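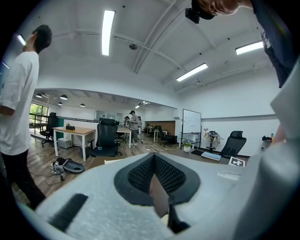

Lulloswood Opens Shared Office Floor in June

Lulloswood will open its second shared office in June, adding 40 desks for small firms and people who work on their own. The space was fitted out by Plirnasden. It has wood-topped desks with white legs, mesh office chairs and long overhead lights, with pendant lamps in the farther room.

Desks rent by the month. Members get a key and 2 hours of meeting room time a week. The first Lulloswood office now has 912 members.

Contact: Lulloswood front desk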